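Memoria del proyecto: una funda de costura para agujas circulares
Asignatura de Taller Textil II
Entrega: 09/03/2024

Cuando nos dijeron que había que diseñar y coser un objeto útil de principio a fin, yo ya sabía lo que quería hacer. Tejo desde el instituto y mis agujas circulares viven enredadas en el fondo de una bolsa, así que propuse una funda enrollable con bolsillos. Mi compañero de mesa, Joni Räsänen, se apuntó a un estuche parecido pero para pinceles, y compartimos patrones y bastantes disgustos con la máquina.

La tela exterior es un algodón grueso de la tienda Laaksonen, color mostaza, y para el forro usé un retal de Utwood con rayitas verdes que me encantó nada más verlo. Entre las dos capas puse entretela termoadhesiva. El primer intento fue sin entretela y aquello se doblaba como un pañuelo - bonito, pero inútil.

El patrón lo dibujé en papel de estraza. La funda abierta mide 86 cm de largo y lleva 12 bolsillos, cada uno con su número bordado para el grosor de la aguja. ¡Bordar los números fue lo que más tiempo me llevó de todo el proyecto! Probé primero con punto atrás y luego con cadeneta, y me quedé con el punto atrás porque los números con curvas (el tres, el cinco) salían mucho más limpios.

Dediqué varias tardes a cortar e hilvanar en casa, en la mesa del comedor, y las costuras largas las hice en el taller.

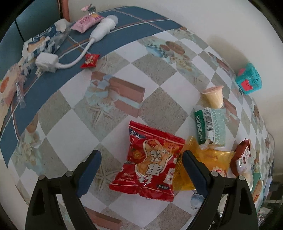

Figura 1. Paquetitos de aperitivo sobre el mantel.

Para los bolsillos cosí primero la pieza entera por abajo y después marqué las divisiones con tiza. La tiza del taller se borra con mirarla, así que terminé usando un jaboncillo marca Danda que me prestó mi tía. Las divisiones van con puntada recta de 2 mm, rematada arriba con un par de pasadas hacia atrás para que no se abran al meter las agujas.

El bies fue otra historia. Lo corté yo misma al sesgo y me salió demasiado estrecho, de 19 mm, y al doblarlo no cubría bien el canto. Tuve que descoser un lado completo y volver a empezar con tiras más anchas. En las esquinas pedí ayuda a la profesora, que me enseñó a hacer el inglete con un alfiler y mucha paciencia (la suya, sobre todo).

El cierre es una cinta de algodón con un botón de madera. Había pensado en un imán, pero las agujas metálicas se pegaban todas hacia ese lado y el rollo quedaba torcido.

Le he puesto de nombre Wukside, que es como llamábamos mi hermana y yo a nuestra tienda imaginaria de pequeñas, y lleva una etiqueta cosida por dentro. Para abril me gustaría coser otra versión más corta, para agujas de doble punta, y probar con una solapa superior que evite que se salgan al darle la vuelta. El patrón corregido está en el anexo, con los márgenes de costura ya incluidos.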